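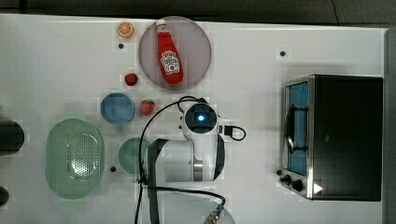 Ketchup bottle on a plate, with an orange slice and strawberries.

Jan 18, 2025

I said in the last post that I would write up the pantry once it was finished. It isn't finished, but the shelves are up and most of the food is back in, so I'm writing it now.

The pantry is a closet off the kitchen, 64 inches wide and not very deep. When we moved to Ratwood it had one wire shelf and a water heater shutoff that someone had painted over four or five times. For the first year I stacked cans on the floor. If you wanted chickpeas you moved the tomatoes, and if you wanted tomatoes you moved the flour. I bought cumin three times that year.

In April I took the wire shelf out and patched the holes. The drywall behind it was soft in one corner, so I cut that piece out too and put in a new one. I'm slow at drywall. The patch shows if the light is on, and I've decided to leave it.

The shelves are pine boards from Heslow, cut at the store. I had them cut a quarter inch short of the wall on each side and still had to sand two of them, as the closet gets narrower toward the back. They sit on cleats screwed to the studs. There are five shelves. The bottom one is high enough to fit the rice bucket and the dog food under it with the lid open. I measured the bucket with the lid closed the first time and had to move the cleats.

Fotini Kourkoulas asked in the comments why I didn't use brackets. Brackets would have been fine. I had the scrap for cleats.

Putting the food back took longer than building the shelves. My first plan was to sort by type: grains, cans, baking, sauces. It looked good for a week. The trouble was that the baking shelf was at eye level and I bake maybe twice a month, while the oil and vinegar were down by my knees. So I took it all out and sorted it by how often I reach for it. Oil, salt, pasta, rice, canned tomatoes and onions are now between my waist and my chin. Baking things went up top in two Karton boxes with handles. The bottom shelf has paper towels, the slow cooker and the big pots.

Condiments were the hard part. My mother kept ketchup in the cupboard and my husband's family keeps it in the fridge, and we have had both kinds of household under one roof for nine years. What we do now is keep unopened bottles in the pantry and opened ones in the fridge door, all of them, no exceptions, including soy sauce. I don't think soy sauce needs it. It was easier to have one rule.

I threw out less than I expected. One jar of molasses from before the move, some crackers, a bag of lentils with a hole in it. Ximena Cárdenas took the second and third cumin.

I did not decant things into matching jars. I tried it years ago at the old apartment and lost track of which flour was which, and the cooking times for everything were on the bags I had thrown away. Bags are held shut with clothespins. The only jars are for beans, and those have the date on masking tape.

There's a list on the inside of the door, a sheet of paper and a pencil on a string. If you finish something you write it down. The kids are better at this than the adults. Last week's list said raisins, raisins, tape, oats.

Still to do: a light that doesn't need to be plugged in from the kitchen, paint on the door frame, and something for the gap beside the top shelf where the foil keeps falling down. Elis Maddocks suggested a strip of quarter round along the edge. I have a piece in the garage that might be long enough.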